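Notebook — small lab, Zultcombe
March, started just after two in the afternoon

Bench cloth changed this morning and the glassware brought back across from the drying cupboard.

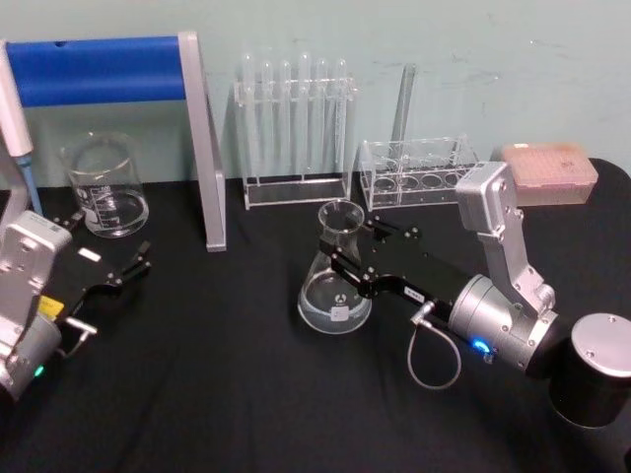 Plan for the rest of the week is to get the dye series repeated, with the tubes read in the same order as before, and then to sort out the tips, which are in a muddle again.

Dark cloth staying for now. Phyllis asked whether we could go back to the white one as it shows spills better. It does, but clear glass on white is hard to see from a sitting position and I have knocked a tube over twice that way. If anybody wants the white one for weighing, it is folded in the second drawer under the Skakby catalogues.

Washing
Everything went through detergent, tap, tap, deionised. The beakers were fine. The test tubes had a faint bloom at the bottom that didn't shift with the brush, so I left them standing in dilute citric acid over lunch and brushed them again. Gone on all but one, which is in the scrap glass bin. Phyllis thinks the bloom is from the tap here and I agree with her. We never had it at the old place. From now on the last two rinses are both deionised, even for things that are only going to be used for rough work.

Drying took longer than it should have. The cupboard is set to 56 and was reading well under that when I opened it, with the door not quite shut. The catch has worn. Push it until it clicks, then push it again.

Racks
The clear acrylic racks must not go anywhere near the acetone. One of the older ones has gone cloudy along an edge and has fine cracks by the screw, and I am fairly sure that is from wiping it down with whatever was in the nearest wash bottle. Warm water and a drop of washing-up liquid, soft cloth, air dry. They don't go in the drying cupboard either.

Long tubes lean in the low rack. The holes are too wide for them and there isn't enough depth to hold them up. They don't fall, but the liquid level sits at a slant and you can't read it against anything. Amancay has been putting a turn of tape round the tube where it meets the top panel, and it works well enough for a quick look. For anything we write down, use the tall rack. I have asked Echeverría for a price on some narrower inserts and heard nothing back yet.

Pipettes
Hang them up on the stand when you finish or when you go for tea. I found one lying on its side by the sink yesterday with liquid still in the tip, and liquid running back into the barrel is how we lost the last one. Volume back to the top of its range before it is put away.

Checked the one we use most on the balance, ten shots of water, tip wetted first. Mean was slightly low but inside what the sheet allows. Spread was good. The first shot was the worst of the lot, as it always is, so I have written "throw away the first" on the card by the balance. Water and room had both been standing since the morning. I haven't done the other one and won't get to it today.

Tips
Box lids stay closed. Part-used boxes go at the back of the bench with the lid down, and you finish one before opening the next. I had three on the go last week, all the same size, and couldn't have told you which had been open longest. Tips that have been touched by hand go to rough work. No topping up a box by hand from the bag if it is going to be used for the series.

The cheaper tips that came with the Navis order don't seat properly. They go on, then drop slightly when you draw up, and you get a bubble. I tried pressing harder and all that did was make them difficult to eject. Keep them for transferring rinse water. Amancay wants to try them on the older pipette, which has a slightly fatter end, so I have left a bag out for that.

Dye series, repeat
Stock made up fresh, blue, same bottle of powder as last time. Halving dilutions from left to right, blank last. Leave 30 minutes before reading. Last time I read them almost straight away and the middle of the series came out uneven, and I think they were not properly mixed and I was reading streaks. Invert each one with a stopper, slowly. The vortex mixer is too fierce for tubes this full.

To write down for each tube: position, volume in, time mixed, time read. Volume in is the one we left off before and it cost us most of an afternoon.

Amancay Garrido has the first set of readings in the other book, about halfway through, with a green slip in the page. The numbers there for the two weakest tubes are crossed out and rewritten. The rewritten ones are the right ones, I checked with her.

Bench and wall
The wall behind this bench needs a wipe. Marks on it from racks being pushed back too far. It's only paint, so use a damp cloth and don't scrub. While you are there, keep a hand's width between the racks and the wall so that you can get a tube out from behind without tipping the row.

To do
Repair or replace cupboard catch — Phyllis Hollis has the spare parts tin.
Second pipette on the balance.
Chase Echeverría about inserts.
Order test tube brushes, the thin ones. The one by the sink has lost its end tuft and scratches.
More labels for the stock bottles, the kind that survive the wash.

Stopped at half past five. Stock is in the fridge, top shelf, lid taped and initialled.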